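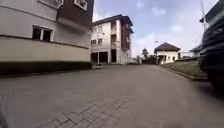 건물 앞 진입로, 벽돌 포장 구간

티켓 제목: 도메인 이전 후 옛 주소로 들어오면 엉뚱한 회사 페이지가 뜸
제품: Dulik 호스팅 / DNS 관리
상태: 해결됨 (재발 시 다시 열기)
접수: 2018년 11월 12일
접수자: Éabha Heffernan
담당: Aníbal Caldeira

최초 문의 내용

6월에 flalari 도메인을 이전 소유자에게서 넘겨받아 우리 사이트를 올렸습니다. 새 주소로 직접 들어가면 멀쩡합니다. 그런데 예전 블로그 글이나 남의 링크 모음을 타고 들어오는 방문자 중 일부가 Van Leeuwen이라는 곳의 홈페이지를 봅니다. 보일러 부품을 파는 회사더군요. 우리는 악보를 팝니다. 어제는 순환 펌프 재고를 묻는 메일까지 받았습니다. 정중하게 없다고 답장했습니다.

캐시 삭제, 브라우저 교체, 공유기 재부팅은 다 해 봤으니 그 안내문은 생략해 주시면 고맙겠습니다.

1차 답변 (Aníbal Caldeira)

안내문 생략하겠습니다. 사실 붙여 넣으려던 참이었습니다.

확인한 내용입니다. flalari의 A 레코드는 우리 서버를 제대로 가리킵니다. www도 마찬가지입니다. 문제가 되는 방문은 전부 shop과 old 두 하위 도메인으로 들어오고 있습니다. 이전 소유자가 쓰던 이름인데, 영역 파일을 통째로 가져오면서 같이 딸려 왔습니다. 이사 간 집에 전 주인 우편물이 계속 오는 상황과 비슷한데, 이 경우엔 우편함까지 전 주인 집으로 연결돼 있습니다.

접속 기록에 남은 옛 링크 요청은 모두 1,134건이고, 그중 337건이 shop으로 들어오려던 것입니다. 나머지는 old와, 오타로 보이는 잡다한 주소들입니다.

추가 질문 (Éabha Heffernan)

두 가지가 이해되지 않습니다. 첫째, 이전할 때 Sinéad Sheehan 씨가 "깨끗하게 비우고 넘긴다"고 했습니다. 둘째, 저는 관리 화면에서 shop이라는 항목을 본 적이 없습니다. 안 보이는 걸 제가 무슨 수로 지웁니까?

2차 답변 (Aníbal Caldeira)

첫째 건은 제가 그 자리에 없었으니 말을 아끼겠습니다.

둘째 건은 저희 잘못입니다. 관리 화면의 기본 목록은 14개까지만 보여 주고, 나머지는 "더 보기"를 눌러야 나옵니다. 그 버튼은 연회색 바탕에 조금 더 연한 회색 글씨입니다. 디자인 팀에서는 차분한 인상을 준다고 설명합니다. 실제로 아주 차분해서 저도 두 번 만에 찾았습니다.

조치 순서

1. 관리 화면에서 DNS, 레코드 목록, 맨 아래 "더 보기"를 누릅니다. 버튼이 안 보이면 화면 밝기를 올려 보세요. 농담이 아닙니다.

2. shop과 old의 CNAME 레코드를 찾습니다. 둘 다 Nurnholm이라는 중계 업체의 주소를 가리키고 있을 겁니다. Van Leeuwen 사이트는 그 뒤에 있습니다.

3. 지우기 전에 현재 값을 메모장에 복사해 둡니다. 나중에 이전 소유자가 전화해서 물어볼 확률이 꽤 됩니다.
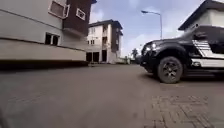 4. 두 레코드를 삭제하고 저장합니다. 저장 버튼은 다행히 파란색입니다.

5. 옛 링크를 살리고 싶으면 같은 이름으로 A 레코드를 새로 만들어 우리 서버를 가리키게 하고, 웹 서버 쪽에서 첫 화면으로 301 전환을 겁니다. 필요 없으면 여기서 끝내도 됩니다.

6. TTL이 4시간으로 잡혀 있습니다. 그동안은 사람에 따라 보일러 부품이 계속 보일 수 있습니다.

진행 기록

Éabha Heffernan: 3번까지 했습니다. old는 있는데 shop이 없습니다. 대신 별표(*) 하나가 있고 값이 Nurnholm입니다.

Aníbal Caldeira: 아, 와일드카드였군요. 그럼 오타 주소들까지 전부 그쪽으로 간 이유가 설명됩니다. 2번의 shop을 별표로 바꿔 읽어 주세요. 제가 어제 본 건 조회 결과였지 레코드 자체가 아니었습니다.

Éabha Heffernan: 그러니까 누가 주소창에 아무 글자나 치고 우리 도메인을 붙이면 전부 보일러 회사로 갔다는 말씀이죠? 다섯 달 동안?

Aníbal Caldeira: 네.

Éabha Heffernan: 지웠습니다. old는 A 레코드로 다시 만들었고 shop도 하나 새로 넣었습니다.

Eimear Ní Mhurchú (2차 지원): 옆에서 끼어듭니다. 메일 쪽도 봐 주세요. MX 레코드는 정상인데 SPF에 Nurnholm이 아직 허용 발신자로 들어 있습니다. 지금 상태면 그쪽 서버가 고객님 이름으로 메일을 보내도 SPF 검사를 통과합니다. include 항목 하나만 빼면 됩니다.

Éabha Heffernan: 뺐습니다. 이 티켓은 열 때마다 뭐가 하나씩 더 나오네요.

Aníbal Caldeira: 외부 회선 세 곳에서 조회했습니다. old와 shop 모두 악보 사이트 첫 화면으로 갑니다. 없는 이름을 넣으면 없는 주소라고 나옵니다. 정상입니다.

Éabha Heffernan: 제 쪽에서도 됩니다. 다만 동료인 Ciarán Ó Súilleabháin의 노트북에서는 아직 보일러가 보입니다.

Aníbal Caldeira: 그 노트북만 그렇다면 hosts 파일을 열어 봐 주세요.

Éabha Heffernan: 있네요. 이전 작업 때 시험한다고 본인이 직접 적어 넣었답니다. 지우니까 됩니다. 본인은 기억이 안 난다고 합니다.

내부 메모

"더 보기" 버튼 색 관련해서 디자인 팀에 별도 티켓을 올림. 같은 내용의 티켓이 이미 있어서 중복으로 닫힘. 원래 티켓은 "낮음"으로 분류되어 있음. 영역 파일을 가져올 때 와일드카드가 있으면 경고를 띄우자는 제안은 Eimear가 따로 올리기로 함.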